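Pryor Playhouse Members' Forum
Board: Governance and Season Planning
Topic: Proposed change to the play selection procedure

mathis_gilbert (Moderator)
Members are invited to comment on the draft procedure circulated in July. Under the present rules, the season is chosen by the artistic director after consultation with the reading panel. The draft would require that three of the six productions in each season be drawn from a list approved by vote of the membership. Comments made in this thread will be attached to the papers for the general meeting. Posters are asked to refer to section numbers where possible.

E. Le Goff
I support the draft as written. The membership pays a subscription, and under section 2 of the existing rules it receives in return a discount on tickets and a newsletter. It has no say in what is produced. When the Playhouse was organized, every subscriber received a ballot, and the early seasons at the Vadska Street hall were chosen in that way. The practice lapsed when the company moved and was never formally repealed.

swwon
I must disagree with the previous poster on one point of history. The ballots used at Vadska Street were advisory. I have read the minute book for those years, and the director of the day set the result aside on at least two occasions, once in order to present "The Miller of Clernov," which had received very few votes and became the best attended production of that season. I would be sorry to see a rule under which that could not happen.

E. Le Goff
The minute book records that the director "reported his reasons to the members." A director who must report reasons is in a different position from one who need not. I accept that the word "advisory" appears. I do not accept that the ballots had no force.

Ludivine Lebrun
As a member of the reading panel, I should like to set out what the panel does at present, as the draft appears to assume that it does very little. Last year we received 91 scripts. Each was read by two persons, and any script that either reader wished to keep was read by a third. We then sent a list of 5 new plays to the artistic director together with our notes. Section 4 of the draft would place those same plays before members who will have seen only a title and a short summary. A new writer will not do well against a familiar title on those terms.

jruangrit
Could Ms. Lebrun say whether the panel would object to the scripts themselves being made available? The office has a reading room that is open in the afternoons. I would expect a modest number of members to make use of it.

Ludivine Lebrun
The panel would have no objection in principle. The authors would have to consent, and our submission form does not presently ask for consent. It could be amended before the next round opens. Agents acting for established writers may refuse.

swwon
Section 6 also requires attention. It provides that a tied vote shall be decided by the chair. The chair is elected by the same members who have just failed to agree, and has no duty to read the plays. I suggest that ties be referred to the reading panel.
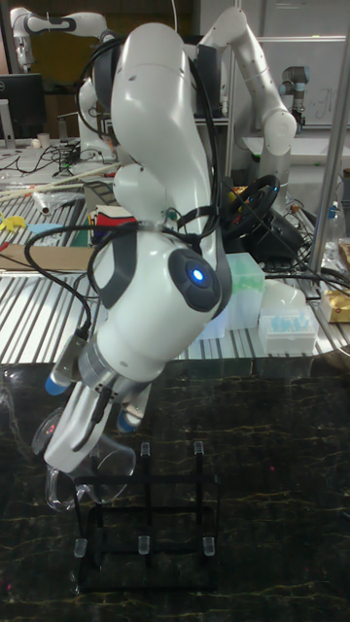
I would further suggest that the ballot be held before the budget is drawn up. A play with a cast of twenty cannot be added to a season already costed for small companies, and the Trutitz tour showed how little room there is once the halls have been booked.

E. Le Goff
I have no difficulty with either suggestion. I would ask that the panel's decision on a tie be given in writing.

jruangrit
I would support the draft with the amendment to section 6, and with the number of voted productions reduced from three to one for a trial season. This would allow the office to see what the ballot costs to administer.

E. Le Goff
One production in six is a gesture. I will vote against that amendment if it is moved.

Ludivine Lebrun
I would vote for it, provided that the voted production is not the only place in the season where new work can appear.

mathis_gilbert (Moderator)
Thank you. Two amendments have been noted: the referral of ties to the reading panel, with written reasons, and the reduction from three productions to one. Each requires a mover and a seconder. Mr. Won and Ms. Le Goff are asked to confirm whether they will act for the first. The question of authors' consent will be passed to the office. This thread will remain open until noon on the day before the meeting.

swwon
Confirmed. I will move the first amendment.

E. Le Goff
I will second it. My objection to the other stands.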